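Two Grippers and a Patch Cable

Last updated: 29 February 2020

I have now spent 40 evenings trying to get a robot to do something I can do while eating a sandwich. The job is plugging a network cable into a switch. 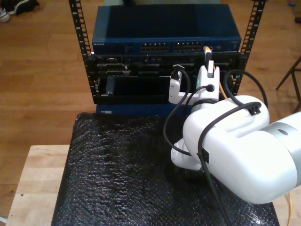

The contest, if you missed the earlier posts, is between the Fesine gripper and the Tovar. Same arm, same controller, same rack, same bad attitude from me. Each one gets 20 tries at a port and I write down what went wrong, which so far has used up a lot of pen.

The Tovar has soft pads and I wanted to love it. It will pick up anything. The trouble is that it holds a connector the way you'd hold somebody else's baby, and as soon as the plug meets the edge of the port it leans politely out of the way. It got 2 in. One of those I am fairly sure was luck.

The Fesine has stiff fingers and no manners at all. It pinches the plug and the plug stays pinched, so when the aim is good, in it goes. When the aim is bad it pushes just as hard. I turned the force limit down after the first evening and would suggest you do the same before yours. Score so far is better than the Tovar's, but I changed the approach angle halfway through, so I have to run the whole set again before I'll print a number.

Things I'd pass along. Tie the arm's own cables down before you tune anything, and leave slack at the wrist. I lost a Sunday to a "calibration problem" that was a loop of wire tugging on the joint. Put something with a bit of give under the rack. And save your settings under names you'll understand later. I have a file called "good_one_really" and it isn't.

The Fesine costs 400 dollars more than the Tovar, before the adapter plate, which comes from Stusatstead and takes its time. For cables I'd pay it. For picking up socks I'd keep the Tovar.

Unplugging is next, in March. It has to press the little tab and pull at once, and I already dislike it.

Contact | © 2020 Luvelgate Bench Notes | Back to top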